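Gridavton Zamley two-finger whiteboard cell – setup, care and repair
Equipment pages > Grippers and small cells > Zamley
Page kept by Þórey Juhl. Last changed March 24, 2020

The Zamley is sold by Gridavton as a cell you can unpack, bolt down and forget. I have looked after ours since December and I would not forget it if I were you. It is a decent machine with a poor manual, and this page covers what the manual leaves out or gets wrong. The wrist camera views come first, then the setup in the order I do it. 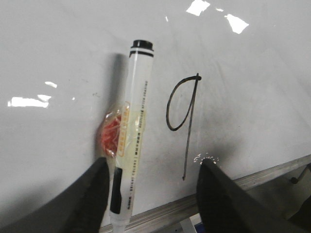
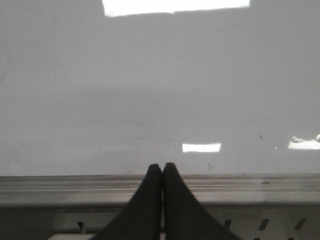 Wrist camera, fingers closed and empty at the rail.
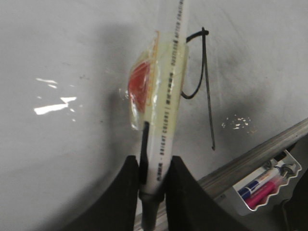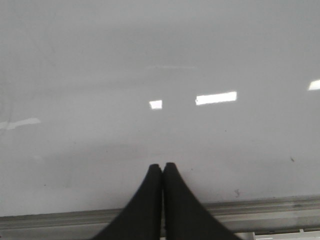 What you get

The arm, the two-finger gripper, the wrist camera and its bracket, a controller, 3 metres of cable and a bag of screws with a few more than you need. The whiteboard and the rail are yours to supply. The brochure says "any writing surface", and I would treat that as a salesman's sentence. Ours is a standard glossy board and most of our trouble has come from the gloss.

Setting the fingers

The fingers come in a matching pair, but don't assume they have been fitted square. Close them slowly with nothing in between and look at the seam. You want it thin and even from the tips down. One tip may stand a hair taller than the other and I wouldn't chase that, as I have spent an afternoon on it and gained nothing you could see in the work. A seam that opens towards the bottom is another matter. Loosen both base screws, close the fingers, hold them shut by hand and tighten again, a little on each side in turn.

The manual tells you to run the homing routine after this. Run it twice. The first run after the screws have been touched stores a closed position that is slightly off on our unit, and Villads Hviid, who has the only other Zamley I know of, gets the same thing. Gridavton support told us both that this "should not happen".

Approach height at the rail

This is the setting that matters most and it gets one line in the manual. If you come in too low, the fingertips catch the upper lip of the rail. If you come in too high, you are pinching at the wrong part of the barrel and the marker swings. I set it by bringing the closed fingers down in front of the rail until the tips just clear the lip in the camera view, then saving that as the lower limit. Do it in small steps with your hand on the stop button.

The factory value assumes a flat ledge. Plenty of rails are grooved, and a marker lying in a groove sits lower than the software thinks. Measure your own.

Glare

The brochure claims the camera "ignores reflections". It doesn't. Ceiling lights come back off a glossy board as hard white patches, and the detection will now and then decide that one of them is an edge. When the arm moves, the patches move too, so masking them out at one position does nothing for the next.

What has helped:

Turning the camera exposure down one step below automatic.
Switching off the row of lights nearest the board.
Wiping the board properly. Old smudges are faint to you and me, but they give the detection something else to chew on.

What has not helped is the anti-glare hood, which Gridavton sells as an extra. I borrowed one and could find no difference. It also hid part of the left finger from the camera, and I sent it back.

Markers

Anything stuck to the barrel is a nuisance. Wrap, tape, tags and loose ties all change the shape the camera sees, and they change the width at the point where the fingers close. If you must have something on there, keep it well up the barrel and away from the grip point, and teach the marker again with it fitted. The software will happily accept the old model and then complain about it later.

Grip force comes set to 89 on a scale that stops at 100. The manual doesn't say 89 of what. For an ordinary plastic marker I think it is too much, and I would start much lower and come up until the marker stops turning when you push the end with a fingertip.

Cleaning

Wipe the inner faces of the fingers with a barely damp cloth. Marker ink dust builds up there and you won't see it, as the fingers are black. No solvent. Villads used board cleaner on his and the surface went shiny, and he has had markers sliding ever since. The camera window gets a dry lens cloth. Brush out the rail grooves while you are there.

Repairs

Finger screws: they work loose. The service sheet says to check them every 2,000 cycles. I check them whenever I clean, and I have found one loose well before that figure.

Camera bracket: a single screw holds it, and if the bracket turns even slightly then every taught position is wrong. Put a scratch mark across bracket and wrist when it is new, so you can tell at a glance whether it has moved. If it has, line up the scratch, tighten, then do the rail height again.

Cable: ours failed at the wrist end, where it bends most. Gridavton wanted to replace the whole arm harness. Dalsgaard sell a cable with the same plug and a softer jacket, and that has been in since. Leave a wider loop than the drawing shows.

Closing motor: if it hums with the fingers shut, the stored closed position is too tight and it is pushing against itself. Home it twice, as above, before you let anyone sell you a motor.

Software

Stestodine is the add-on package for teaching positions. It is nicer to look at than the built-in screen and it saves your work under proper names. I am not convinced it does anything else. The trial runs long enough to find out, and you should export your positions before it ends, because afterwards they open as read-only.

Would I buy it again

At the price we paid, maybe. At the list price, no. If you already have one, set the rail height yourself, turn the grip force down and keep a spare pair of finger screws in the drawer under the controller.

Corrections to this page go to Þórey. Please say which controller version you have, as the menu names differ between them.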